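Vostcombe get their winger back, and I get to stop refreshing my phone

February 15, 2024

Well, it's official. Fernanda Peixoto is coming back to Vostcombe for the rest of the season, and if you heard somebody yelling in the grocery store parking lot yesterday afternoon, that was me reading the club's email with a bag of oranges under one arm.

For anyone who started following the women's team after she left: Peixoto played six seasons on the left wing here and scored 60 tries in 109 games, and I was at nearly all of the home ones. She grew up in Bragança, came to rugby late after years of track, and still runs like somebody is about to hand her a baton. Two summers ago she signed with Rusunby, picked up a nasty hamstring injury in her first month and never really got a long run in the side. Rusunby have agreed to let her go early, and the deal with us runs through July with an option for another year.

I talked to her on the phone for a few minutes last night (she was packing, and I could hear tape being ripped off the roll the whole time). She says the leg is fine. She's been doing full contact for a month and wants to play in the next home game, against Fanine, though she was careful to say that's up to the coaches. She also asked if the showers in the away end had been fixed. They have not.

The Fanine game is the one I'd circle anyway. They beat us by a single point in the fall with a penalty from way out, and they're still sitting one place above us in the table. We drew 2,242 people for the last home game, a club record for the women's side, and I'd be surprised if this one doesn't top it. Gates open an hour before kickoff, and the north stand is general admission, so come early if you like to sit with your friends.

Who makes way for her is the tricky part. The kids on both wings have played really well — better than I expected, I'll admit it — and it would be rough to see either of them dropped. My guess is Peixoto starts on the bench and comes on after halftime when legs are getting heavy.

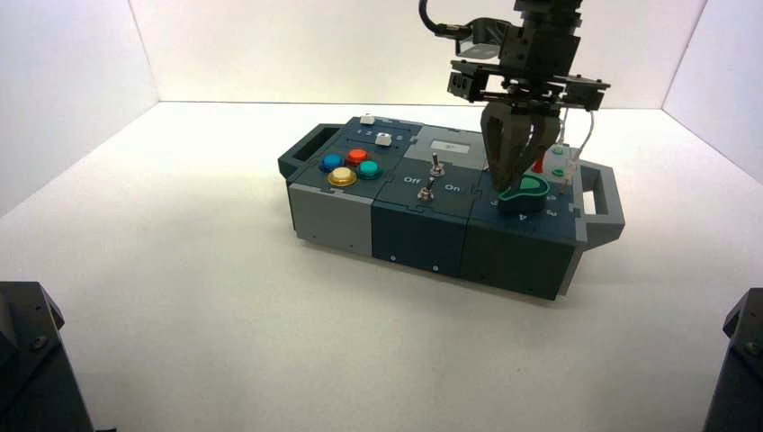

Nassoro Nyamweya thinks I've got that wrong and told me so before I'd finished the sentence: start her, let her play until she's tired, and move one of the youngsters to fullback, where we've been thin all year anyway. He also pointed out that Fanine kick to their right a lot, straight at our left wing, and that you want your best catcher standing there from the first minute. I hate to say it, but he has a point about the kicking.

Season ticket holders can already get in for Fanine with their regular card. Single tickets are on sale at the clubhouse and on the website, and kids get in free with an adult.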